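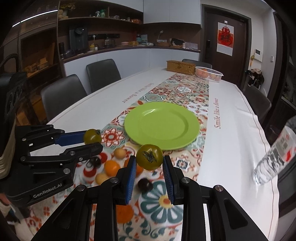
The Hardest Thing on the Table Is a Tomato

Last updated: 2024-02-22

When Danica Kollár closes her fingers on a tomato, she stops breathing for a moment. She did not know this about herself until another student told her. The fingers are made of black parts with ribbed blue pads, and she works them from a handle. She is eighteen years old and this winter she has picked up the same kinds of small fruit more times than she wants to remember.

"In the beginning I was too fast," she says. "I wanted to show that I am good at it. But if I am fast, the robot will learn fast and careless, and then it will drop everything."

The students of Kuscombe are preparing for the Joltholm student competition, where a two-armed robot has to clear and set a table it has not met before. Their robot is called Cotik. It does not learn from a program that somebody writes line by line. It learns from recordings of people doing the task with grippers in their hands, one for the left side and one for the right. The people move, the camera on the gripper records, and later a computer tries to find what all the recordings have in common.

For the fruit task the team chose a dining table with a white cloth, and did not take the cloth away. It has a runner full of flowers in red, orange and teal, and the words "Smile like a flower" along both sides. A plain gray surface would be easier for the cameras, and last year the team used one. At the competition their robot then saw a striped cloth and reached for a stripe.

Adebayo Shehu was driving the laptop on that day, and he still tells the story with one hand on his forehead. "We had very beautiful results at school. In the hall we had a robot that was trying to pick up a line." The team finished in the lower half. On the way home they made a list of what to change, and the first word on it was "tablecloth."

The second word was "fruit." Last year's team trained with foam balls, which are all equally round and which forgive a strong grip. A small tomato does not forgive so much, and it rolls. It has also a stem end, and the pads hold differently there than on the smooth side. Danica prefers to take it across the middle. Adebayo takes it any way he can reach it, and they have argued about this since January. Their adviser, Mireille Arnaud, told them to record both ways and let the results decide.

By the end of January they had 615 recordings. After checking, 309 of them were kept for the first training. The others had many kinds of problems: a sleeve over the lens, a fruit that was pushed to its place and not lifted, a hand that waited because its owner was talking. The checking was done mostly by Ese Uzor, who is the youngest in the club and who watches at half speed with a notebook beside her.
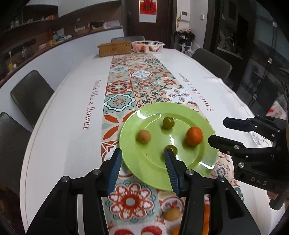
KUSCOMBE STUDENT ROBOTICS CLUB

Ese explained me her system. She looks first at the plate, a light green one with a wide rim, because most of the mistakes happen near the rim. A fruit that touches it can roll back out, and the person holding the gripper will often push it in again with the side of a finger. For a human this is a good solution. For the training it is a question, and the club does not agree on the answer.

"If I throw away all the pushing, Cotik will never know how to save a bad placement," Ese says. "If I keep all of it, Cotik will think that pushing is the normal way." At present she keeps the push when the fruit was lifted first, and she marks it with a small letter p.

Two hands make the work harder again. Each gripper has to stay out of the other one's way, and the person on the right often cannot see what the person on the left is going to take. The students tried calling the fruit aloud, "orange, mine," like volleyball players. It helped, but Mireille asked them to stop it. The robot will have no voice to listen to, and she wanted the two sides to look at each other. The next 50 recordings were made in silence. Danica calls them the church recordings.

Mireille taught physics for many years before she took over the club, and she does not touch the equipment if she can avoid it. Her comments come usually as questions. When I visited, Adebayo complained that Cotik closes its fingers too early on the brown, fuzzy fruit. She asked him where he looks when he picks up one himself. He had to do it four times before he could say. He looks at the far side, and he had believed all the time that he looks at the near side.

In the latest test, Cotik made 121 attempts with its own arms and was graded on each one by Dennis Mfinanga, a former member who now studies at Idahosa College and comes back when his timetable allows. He is a strict grader. A fruit that stops on the rim gets half a point, and a fruit that leaves the table gets zero, also when the grip was perfect. The club did not want to tell me the final score before Joltholm. Dennis said only that it is better than he expected and worse than Adebayo expected.

There is also the matter of the chairs. Cotik's base is wide, and at the competition the table may come with chairs that cannot be moved. Danica has drawn a new bracket to bring the arms higher, so that they can work over a chair back. The first version bent. The second is in the printer, and Ese has already asked whether a higher arm means that all the recordings must be made again from a higher position.

Adebayo did not like this question. He went to look for the notebook.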